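공개 시연일에 손 그리퍼 체험하는 법 (Skellham 작업실 방문자용)

5월 16일 시연에 다녀온 뒤 적어 두는 순서다. 안내문에는 "누구나 금방 익힙니다"라고 되어 있었는데, 그 누구나에 나는 없었다.

1. 접수하고 번호를 받는다. 나는 38번이었다. 입장료는 없고 커피는 600원이며, 맛도 딱 600원이다.

2. 바닥부터 본다. 전선과 멀티탭이 깔려 있으니 발 둘 자리를 먼저 정한다. 시작하면 발밑을 볼 여유가 없다.

3. 그리퍼를 양손에 하나씩 쥔다. 마커가 붙은 큐브는 손으로 가리지 않는다. 진행을 맡은 Gaurav Yadav 씨가 이 말을 어찌나 자주 하던지 집에 와서도 들렸다.

4. 탁자 위 물건에 천천히 다가간다. 첫 과제는 전화기다. 양쪽 손가락을 본체 아래쪽에 맞추고, 키패드는 누르지 않는다. 어차피 받을 사람도 없다.
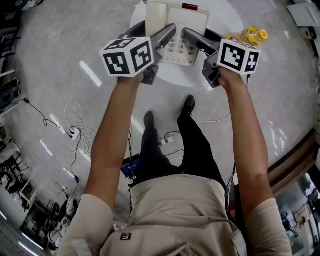
양손 그리퍼를 탁상 전화기 쪽으로 모은 모습. 오른쪽은 노란 뚜껑의 투명한 병.

5. 잡을 때는 힘을 빼고 손목부터 맞춘다. 세게 쥐면 잘될 것 같지만 물건이 먼저 도망간다. 나는 두 번 놓쳤고, 뒤에 섰던 Chathurika Paul 씨는 한 번에 끝내고 미안한 표정을 지었다. 위로는 되지 않았다.

6. 머리에 쓰는 장비는 끈을 이마에 맞춰 조인다. 안경을 쓴 사람은 안경을 먼저 고쳐 쓰고 장비를 얹는 편이 낫다. 순서를 바꾸면 양손에 그리퍼를 든 채로 콧등만 씰룩거리게 된다. 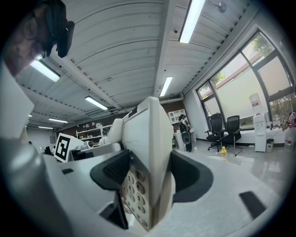 7. 차례가 끝나면 그리퍼를 내려놓고 나서 질문한다. 손에 든 채 설명을 들으면 자꾸 고개 대신 그리퍼를 끄덕이게 된다. 값을 물으면 다들 창밖을 보니 묻지 않아도 된다.

다음 시연은 11월이고 신청은 Girish Tiwari 씨가 받는다. 손톱은 짧게, 기대는 적당히 하고 가면 된다.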